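Kitchen Tips: Before You Put Money Down on a Robot Helper

Every January the catalogues fill up with kitchen machines that promise to give you your evenings back. This year it is arms. Before you ring Ridgeway or anyone else for a quote, get a tape measure and a pencil.

Measure the worktop first, with everything on it that lives there. Kettle, toaster, bread bin, the lot. A brochure kitchen has acres of clear surface. Mine at Bivville has 252 cm end to end, and the sink takes a good bite out of that.

Ask what the price leaves out. The Curnivgate quote I was sent came to £1,226 for fitting alone, before a single finger had been supplied. Delivery to Urnudby was extra.

Write down the jobs you want done and time yourself doing them for a week. Slicing tomatoes for four takes me less time than finding the knife. If your whole list comes to 40 minutes, a better chopping board and a sharp blade may be all the equipment you need.

Don't budget on a computer demonstration. Ask to see the same job done in a real kitchen, on a Wednesday teatime, with your own pans. 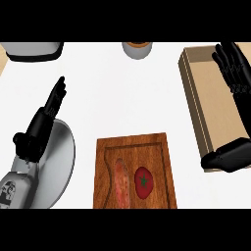 Page 4

Two arms need elbow room, even when the shopping list is only a tomato, a board and a box. Mark out their reach on the worktop with masking tape and cook around it for a few days. You will soon know if you can live with it.

Ask, too, who wipes the hands down after raw meat, and with what. I have yet to get a straight answer. Keep back some money for repairs, get the call-out charge in writing, and leave the deposit until you have both.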